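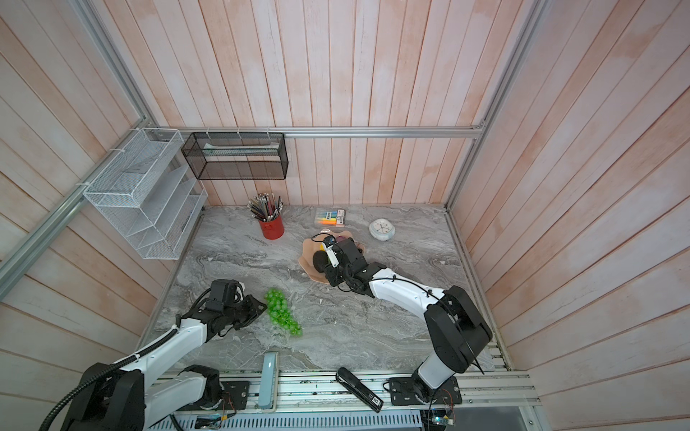 Figure 1. Fruit bowl task on the two-arm bench, bowl and grapes within reach.

Section 4: Clearing fruit from a worktop

Can a pair of arms tidy a kitchen yet? A whole kitchen, no. One bowl and a few pieces of fruit, often enough to be worth your afternoon, and it's a lovely thing to watch when it goes well! This section takes you through the fruit task as we run it on the Torura bench.

4.1 Before you start

1. Switch on both arms and let them find their home positions.
2. Wipe the worktop. A sticky patch will drag on a grape.
3. Put the bowl where both grippers can reach it.
4. Lay out the fruit with a hand's width of clear surface between pieces.
5. Set arm speed to 45 per cent for the first run.

CAUTION: Keep hands, sleeves and lanyards outside the rails while either arm has power.

NOTE: Leave the ordinary desk clutter at the back if you like. Homes have clutter, and Guilan Su's trials in June went no worse with it than without.

4.2 Picking up grapes
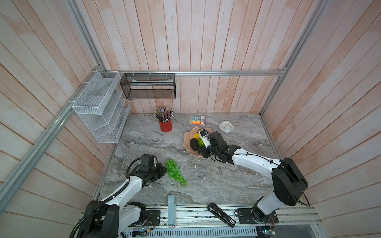
Grapes are the best test we know of how close machines have come to real housework. A bunch sags, changes shape when you touch it and has no proper handle. Start with the bunch flat on the table just to the right of the left gripper, as it is here, so the arm has only a short reach to make. The other arm can look after the bowl.

1. Select GRAPES from the task list and choose the left arm.
2. Set grip force to 9. Go up one step at a time if the bunch slips.
3. Press RUN and keep a finger near STOP.
4. If the fingers close on a single grape, stop, open the gripper and begin again from step 1.

Jianguo Luo ran this 80 times on our bench and got the bunch into the bowl on 42 of them. A child would beat that easily, but we were thrilled (the old Mevo software hardly ever managed it).

4.3 Picking up an avocado 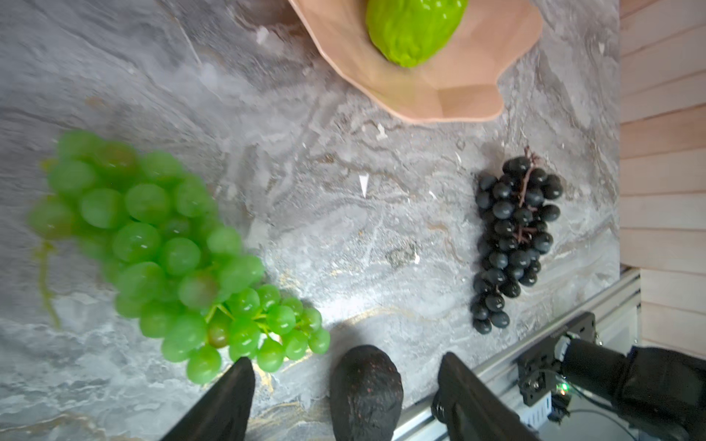
Figure 3. Wrist view, with the fingers open on either side of the avocado.

1. Bring the gripper down slowly with the fingers fully open.
2. Check the wrist view. There should be a finger on each side of the fruit.
3. Look for grapes close to a fingertip. If any might be caught, back off and turn the wrist a little.
4. Close, lift and wait for the fruit to settle before moving to the bowl.

CAUTION: Never raise the grip force to rescue a ripe avocado. Stop the run and pick it up by hand.

NOTE: Dark fruit can be hard for the software to find on a grey top. Turn up the room lights before you touch the camera settings.

If a run fails in a way not covered here, save the log and send it to Yanling Han. For fault codes, see Section 7.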